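Two grippers, one bin, and a vendor number I don't believe

I have been putting this post off because I wanted to be fair. Pukley lent us a gripper in February with a data sheet that says 98-something percent pick reliability on "mixed rigid goods," and my first instinct was to send it back with a note. Thérèse MacLeod, who signs for the lab's equipment and is a kinder person than I am, said to run it before complaining. So I ran it.

What we already had was the Sandhu two-finger, which is old, heavy and slow to close. I know its faults. It loses thin things against a wall, and the hoses get in the way whenever the wrist has to turn far. The Pukley is a hybrid, fingers plus a suction line, and the pitch is that the controller decides which one to use. The controller is a Proltel box. I will get to the Proltel box.

The setup was the same for both. Same arm, same bin, same start pose, and a person putting the objects back by hand in whatever position they landed. I did not use the vendor's sample kit. Every sample kit I have ever been sent is full of nice matte cubes, and I don't have any customers who ship matte cubes. We used things that were lying around: a cup, a roll of packing tape, a rod, some plastic parts with odd recesses. We clamped the bin to the table on the second morning after the arm shoved it and spoiled a run. I should have done that on the first morning.

364 attempts in total, split evenly. The Sandhu dropped or missed 40. The Pukley dropped or missed 22. So yes, it is better, and I'll say so plainly before I start picking at it. But 22 misses out of 182 is a long way from the data sheet, and I was not trying to be cruel to it.

Most of the Pukley misses were the tape. When the roll stands on its side the suction side wants the curved face and can't seal on it, and then the controller tries the same thing again. And again. I watched it try the same spot five times on Wednesday before I stopped it from the pendant. The Sandhu just grabs the roll by the edge, because it doesn't have any other ideas.

The cup was the opposite. Upside down, with the base facing up, the Pukley is lovely on it – one touch and gone. The Sandhu has to come down around it and there isn't much room if the cup has rolled toward a wall.

Now the Proltel box. Setup took me most of a day. The manual is translated from something, the retry limit is three menus deep, and the default is no limit at all. I wrote to support and got a reply that told me to check my air pressure. My air pressure was fine. Once I set the retry limit myself the run times came down, but I refuse to give a vendor credit for a fix I had to go and find.

Price matters too. The Pukley costs 70 percent more than what we paid for the Sandhu, and that's without the controller, which you can't skip. For a line in Pliltania running all day, maybe that pays back. For us, I doubt it. I'd want to see it after six months of dust and somebody else's maintenance schedule.

Thérèse wants to keep the loan going another few weeks and try it with softer goods. Fine. I asked for bagged parts and she said she'd find some. If anybody has run the Proltel controller with a different gripper on the end, please write to me, I'd like to know how much of this is the hand and how much is the box.
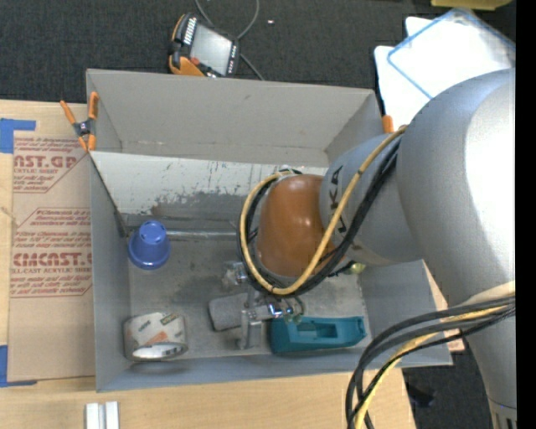

Bin clamped, cup upside down, tape on its side.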